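Ticket 1174: drive not detected in bay 2 after caddy swap
Product: Brirkano storage box, 12-bay
Site: Brulville office
Opened by: Cremilda Brito
Status: Open, waiting on customer
Date: 2024-04-21

Customer report

After moving the drive into a new caddy, bay 2 stays dark and the disk is missing from the storage page. I restarted the box, slid the caddy out and back in, and restarted again. Same result. Your phone line told me the drive is dead and I should order another one. It worked in the old caddy, which had a cracked latch. I find it hard to believe it died during a five-minute swap. The error page gives code 29 and no explanation.

Reply from Onyeka support

Thank you for contacting us. Code 29 means no disk was found in the bay. In most cases this is a failed drive. Please replace the drive and let us know if the problem comes back.

Customer reply

"In most cases" is not a test. Has anyone looked at the log I attached? It shows the bay going quiet at the swap and no read errors before that. If a drive were on its way out I would expect at least a few complaints first. I also tried a spare disk in bay 2, using its own old caddy, and the box found it. So the bay is fine.

Second-line note (Stincombe desk)

Picked this up from first line. I agree that the log does not show a failing disk. I am not ready to say it clears the disk either. A board can quit without warning, and a quiet log proves very little. What we have is one drive and one new caddy, always tested together. Photo added to the ticket:
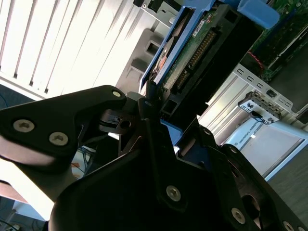

Fig. 1. Drive in the blue caddy, circuit board and gold connector pins exposed.

I can't judge seating depth from a photo, and I won't guess. A drive sitting slightly back in its caddy would give the same code as a dead one. Please try the following with the box powered down:

1. Take the drive out of the blue caddy and put it in the old one, cracked latch and all.
2. Put it in bay 2, hold it square, and push until it stops.
3. Power up and wait for the storage page to finish loading.
4. If it is found, power down and try the spare disk in the blue caddy.

Do not click Rebuild or Initialize at any point, even if the page offers it.

Customer reply

Will do step 1 tonight. For the record, the firmware update first line mentioned on the phone dates from October and is already installed, so please don't send me that again.

Second-line note

Noted, firmware taken off the list. Replacement order put on hold until the results of steps 3 and 4 are in.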